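About Karuvus

Karuvus is an independent newsletter and research desk covering airlines, airports and the companies that lease them planes. We started with 32 readers, most of whom had worked with our founder, Cillian Scanlon, and were used to arguing with him. We now have 1055 paying subscribers. We take no money from carriers, aircraft makers or tourist boards, and we pay for our own seats.

Why we exist

Airline news is mostly press release. A carrier says it will return to full schedule by summer and the line gets printed in a dozen places by lunch. Summer comes, the schedule doesn't, and there is another press release. Cillian spent years in route planning before he started writing, and he had watched forecasts get built. Many of them began with the number the board wanted and worked backward.

So we read the announcement and then go looking for the part that was left out. When an airline says it is "resting" a route, we want to know if it gave up the gate. When it says jobs are "affected," we ask how many people will be on the payroll next quarter, and we keep asking. When it calls a fleet retirement a step toward greener flying, we look up when the leases were due to end anyway.

We are wrong sometimes. In December we told readers that the regional carrier Varkotari would not make it to spring without selling its two maintenance hangars. It found a lender instead. We ran the correction at the top of the next issue, in the same size type as the original story, and we still think the loan terms are terrible.

What we publish

The Karuvus letter goes out twice a week. One issue covers carriers and the other covers everything that hangs off them: ground handling, catering, leasing, airport debt. Each issue is meant to be read in one sitting with coffee. If there's no news we send a short one and say so.

Noh is our tracking sheet. It lists what airlines have said they will do next to what they have done, line by line, with dates. It currently holds 950 public promises, from refunds to new routes to rehiring. We named it Noh after a typo in the first draft, and by the time anyone objected the subscribers were using it. Companies write to us asking for entries to be reworded. We'll fix a wrong date or a wrong figure the same day. We don't change "not done" to "in progress" because somebody in communications has a feeling about it.

We also take on a small amount of paid research for pension funds and unions. Those reports are private, and the people who commission them don't get a say in the letter. If a subject overlaps with something we're writing, we tell readers at the top of the story.

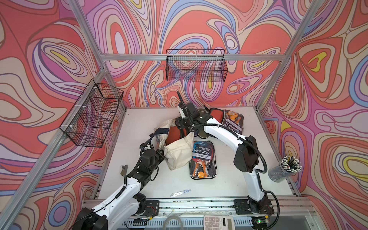

Bright wall panels and black wire baskets around a white work surface.

How we work

We read filings before interviews. Executives are pleasant and well prepared, and an hour with one of them rarely beats the footnotes. We do talk to crew, dispatchers, mechanics and gate staff, many of whom can't be named. We will use an unnamed source for what happened, provided a second person or a document backs it up. We won't use one for an opinion.

We don't publish share price targets. We also don't do "winners and losers of the recovery" lists, and we're suspicious of the word recovery in general. Traffic may come back. Fares may come back. Business travel is the one everybody in the industry seems sure about, and we have yet to see a forecast that explains who is going to pay for it.

Where we are

Our office is in Zerkidcombe, above a print shop, a short walk from the bus that goes to the airport. Most of us work from home at the moment. Mail still gets picked up, though slowly, so please email if it matters.

Who owns us

Cillian owns most of the company and staff own the rest. There are no outside investors. We have been approached, and each time the conversation turned to growing "the audience" at a speed we didn't believe in. Staff may not own airline shares or trade in them, and that includes Cillian, who sold his at a loss and brings it up often.

Contact

Tips, complaints and corrections all go to the same inbox, and a person reads it. If you work for an airline and want to dispute something in Noh, send the document that shows we're wrong. A statement of disappointment will be filed with the others.

Subscriptions can be canceled from your account page in one step - no phone call, no voucher.

Page last updated Feb 2, 2021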